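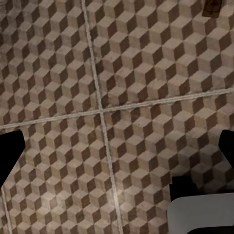

Idow is a fermented grain and root stew from the science fiction adventure series Selen, where it serves as the everyday food of the station Esside. It is mentioned in the first episode, eaten on screen in the third, and by the end of the first season it has become one of the best-loved made-up dishes in the genre among the show's fans. A cooked version, worked out by viewers and later printed in the series' companion cookbook, is simple enough for any home kitchen and surprisingly good!

In the story

Esside is a trading station shared by 3 peoples who can't agree on much, least of all dinner. The Sangkhawat eat everything sour, the river clans won't touch salt, and the human dock crews miss bread. Idow began as a ration porridge that the first cooks on the station stretched with whatever came off the ships. Each group then started finishing its own bowl at the table, and the plain base stayed the same for all of them.

The base is kept going in a crock called the long pot, which is never fully emptied. According to dialogue in the second season, the long pot on the lower dock has been fed daily for 83 years. A new family moving to the station is given a cupful of it to start their own, and a good deal of the second season's plot (the wonderful theft story especially) hangs on one such cup going missing during the February supply shortage.

Manners matter too. The bowl is passed to the left, the oldest guest adds the topping first, and it is rude to ask what went into the pot that morning. The writers got a lot of comedy out of that last rule.

On screen

The idow seen in the early episodes was mostly cold oatmeal colored with beet juice, which held its shape under the studio lights but was no pleasure to eat. From the second season on, the prop kitchen switched to a real stew of millet and sweet potato, and the actors' appetites in the banquet episode are visibly better for it. That banquet used 70 bowls, all filled from the same two kettles.

Cooking it at home

The cookbook recipe calls for millet, sweet potato, parsnip, onion, plain yogurt and a spoonful of miso, which stands in for the long pot's ferment. The millet is toasted dry until it smells nutty, then simmered with the chopped roots for 37 minutes. That oddly exact number is a joke from the show, where a kitchen timer on Esside can't be set to anything else. Half an hour works fine if the roots are cut small. The yogurt and miso go in off the heat.

Toppings follow the table customs of the station:

Sangkhawat style: lime juice, pickled mustard greens and a little tamarind
River style: chopped herbs, toasted seeds and a soft egg, no salt
Dock style: torn bread fried in butter, black pepper and plenty of it

Many fans keep a real sourdough or rice ferment going and stir some of that in. The flavor is deeper and tangier, and no two households end up with quite the same stew, which suits the story beautifully.

Variations

Sweet idow, made with dates and served cold, appears in one wedding episode. Dry idow is the same mixture pressed into cakes and baked, carried by the pilots on long runs.

See also
Food in science fiction
Porridge
Perpetual stew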